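Hinia Community Workshop
Members' Resources > Tips and Upkeep > Bench Equipment
Looking After the Desktop Arm

These tips apply to the small desktop arm on Bench 2. They are intended for members who have completed the bench induction and who look after the arm between bookings. Members who have not completed the induction should leave the arm switched off and speak to the duty supervisor.

Before switching on

Check that the base plate sits flat and does not rock. If it does, tighten the mounting screws a little at a time, working from corner to corner. Do not use a power driver. The plate holes strip easily and a replacement plate must be ordered in from Pasis.

Run a finger along the cable from the base to the uppermost joint. It should be free of kinks and should have enough slack for the arm to reach its full height without pulling. A cable that is tight at the top of the travel will work its plug loose over a few sessions, and the usual sign is a joint that drops out partway through a movement.

Clear the work area of everything the job does not require. Cups, phones and hand tools are to be kept on the side shelf.

Marking out the work area

The work area is marked with black tape. Cloth tape lifts more cleanly than vinyl and leaves less residue, although either may be used. To replace a strip:

Warm the old tape with a hair dryer on the low setting and peel it back slowly.
Remove any residue with a little eucalyptus oil on a rag, then wipe with a damp cloth and dry the surface.
Lay the new strip against a steel rule. Do not stretch it, or it will creep back at the ends.
Press down with a clean roller and trim with scissors. Knives are not to be used on the desktop.

Worn tape should be replaced in full. Patches laid over an old strip form a ridge, and the fingertips can catch on it when the arm is working low.

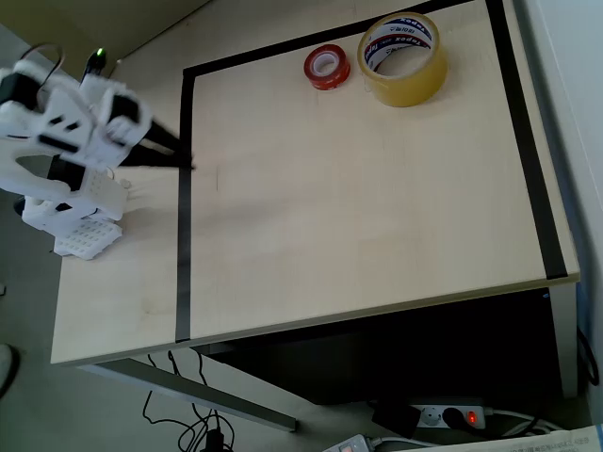 Once the strips are down, move the arm by hand, with the power off, to the far corners of the area. Members who find that it no longer reaches a corner should move the tape and leave the base where it is. Shifting the base means repeating the whole set-up, and this is a job for the supervisor.

Gripper fingers

Wipe the fingers with a barely damp cloth at the end of each session. Adhesive is the most common nuisance, particularly after work with tape, labels or stickers. Methylated spirits on a cotton bud will remove it. Acetone must not be used on any plastic part.

With the power off, open and close the fingers by hand. The movement should be even on both sides. If one finger lags, look first for grit at the pivot and brush it out with a dry toothbrush. Oil is not required - it collects dust and makes the fault worse.

Joints and servos

A servo that hums at rest is usually holding against a load. Lower the arm to its parked position, switch off, and allow it to cool before trying again. If the hum returns, enter it in the Partanen log and put the red card on the bench.

The joint screws are to be checked every 200 hours of running. At the last full service in February the log stood at 618 hours, and two screws at the lower joint were found to be slack. A spot of low-strength thread locker is now used at that joint.

Power and leads

Switch off at the power board before plugging in or removing any lead. Keep adapters clear of rags and paper so that they do not overheat. Leads that reach the floor should be gathered with hook-and-loop ties and kept away from feet and chair wheels - cable ties cut into the covering and should be avoided.

Use only the adapter labelled for this arm. The one supplied with the Lurnent soldering station has the same plug and a different voltage.

Spares

Fingers, screws and one spare servo are kept in the drawer beneath the log. Please record anything taken. The servos are expected to last about 3000 hours in ordinary use.

Related pages: Bench bookings | Reporting a fault | Care of the soldering station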